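**nindico_steve** wrote:

Every November my brother-in-law tells me the laundry is about to be automated, and every November I fold his kids' shirts by hand on the sofa. So I'm asking the shop people: is any of this close? I run a uniform rental place. We put 485 garments a day through four humans and a radio. This is what I keep getting sent when I ask.

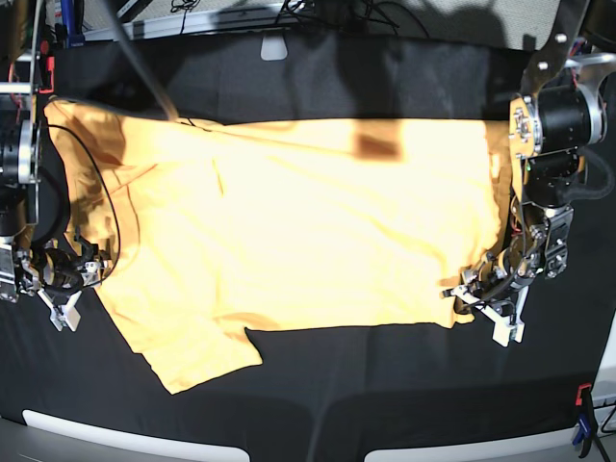 ## Reply 1: rajput_press

Two arms, one T-shirt, a nice black tablecloth. My grandmother had two arms as well and she charged less.

The shirt is already spread out, which in my plant is half the job. Send me one with the sleeve balled up inside the body and a sock in it, and we'll talk.

## Reply 2: Tahira Sandhu

Rajput, you said the same thing about the steam tunnel, and now you send it birthday cards.

I did nine years on a folding line at Gostent. Knits are miserable. They stretch when you pull, they curl when you don't, and a hem flips over if you look at it wrong. A gripper also has to come down on cloth lying flat and pick up one layer, and two layers feel much the same through plastic fingertips.

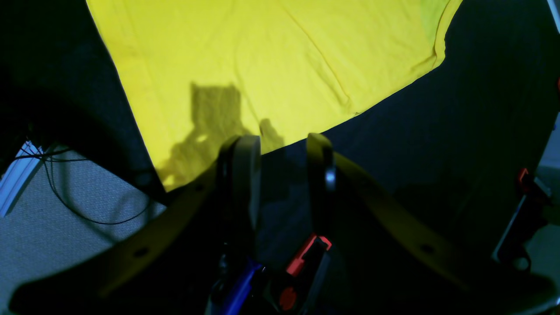
So I don't sneer at slow. Slow and right would do me fine for the night shift, when the alternative is a guy named Doug at 3 a.m. What I want to know is the miss rate. If it fumbles one in 1,000 I'll buy lunch for whoever built it. One in ten and I'm paying Doug to stand next to it.

## Reply 3: iten_bench

> Slow and right would do me fine

Would it, though? My line does 165 pieces an hour per person on a bad day. Slow and right is a hobby.

Also, everybody shows shirts. Show me pants.

## Reply 4: Tahira Sandhu

Ask and ye shall receive.

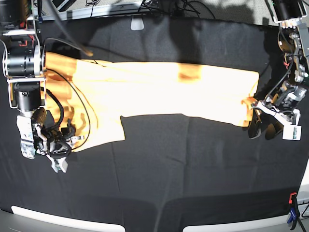

Pants are where I'd put my money, if I had any. You've got a waistband at one end and a hem at the other, and both are sturdy enough to grab. Look at how they've got hold of it, one arm at the waist end and the other clamped on the end of the leg. That's how I trained new hires to start. The bunching up at the waist is what I trained them out of, usually by lunch.

## Reply 5: rajput_press

Fine, it holds pants. So does a hanger. I bought 354 of those last spring and not one has needed a firmware update.

## Reply 6: nindico_steve

OK, so I'm hearing "not yet," "maybe nights," and "hangers." Tahira, would you put one on the floor if somebody lent it to you free?

## Reply 7: Tahira Sandhu

On towels, tomorrow. On pants, with someone watching. On your brother-in-law's kids' shirts, no, those are yours.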